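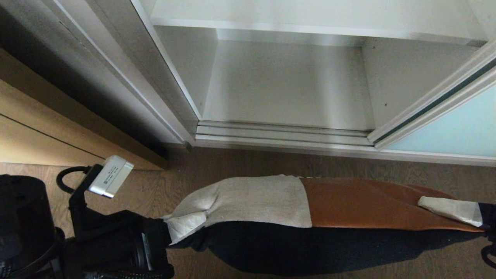 Page last changed: August, 21:40

Piklow build group, Helthorpe
Minutes of the August meeting

Present: Esperanza Paredes (chair), Melahat Karakaya, Benito Ortuño, Matěj Pešek (minutes)
Apologies: Consuelo Pastor

Meeting opened at 19:15.

1. Minutes of the last meeting
Agreed, with one correction. The spare motor driver was paid for by Benito and he is still owed for it.

2. Money
Spending on Piklow to date stands at 2,555 euros. The invoice from Barroso for the second set of wrist bearings has come in and is included. Melahat asked that nothing further is ordered until the cable question (item 5) is settled. Agreed.

3. Wardrobe task
Esperanza reported. The arm now gets to the back wall of the compartment without the elbow touching the door frame, provided the base is parked 600 mm from the tracks. Closer than that and the shoulder runs out of travel. Matěj would like the parking distance marked on the floor with something that comes off again. Esperanza said masking tape, and only for the evening.

The sliding doors are to stay where they are set at the start of a session. Opening them with the gripper is put off until after the move to the new controller.

Benito raised the speed over the door tracks. He thinks it could go up now. Melahat would prefer to leave it as it is until the stop button has been moved to the front of the base. Left as it is.

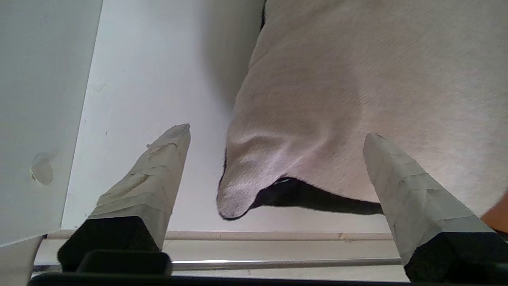

4. Fingers
Benito has been through the grip settings again and wants to lower the closing force for cloth. The present value was chosen for boxes and is too much for anything soft. He will try it on the beige fabric first. Melahat said the finger covering needs looking at before the force is changed, or we will not know which of the two made the difference. The strips on the left finger overlap and have wrinkled, with small flaps near the tip, and the smoother wrap on the right one is the better model to follow. There was some discussion of dipped rubber instead of tape. Matěj is against it – it takes a night to cure and we change the fingers too often. Tape for now, both fingers to be done again in one go by the same person. The foam pads stay. 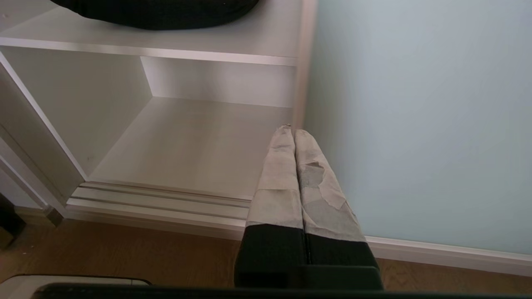
Gripper closed, beside the wardrobe. Note the torn tape on the right finger.

5. Cables
Consuelo had sent a note. She has drawn a new route for the wrist camera cable, along the outside of the forearm, with a clip before the elbow. Benito is not sure there is room for the clip. He will print one and see. Matěj asked whether the Gatico board can take the longer cable. Consuelo to answer by message.

6. Recordings
We have 1,065 runs saved. Matěj has moved them to the new disk and checked that they open. The file names from before the spring are still a mess and he would like help with them.

7. Any other business
Melahat asked for the floor to be swept before each session, including the corner by the skirting board.

Actions
Benito – try the lower closing force, print the cable clip
Melahat – strip and rewrap both fingers before Benito's test
Consuelo – reply about cable length
Matěj – floor marks, file names
Esperanza – pay Benito for the motor driver

Meeting closed at 20:50. Next meeting at Esperanza's, time to be agreed by message.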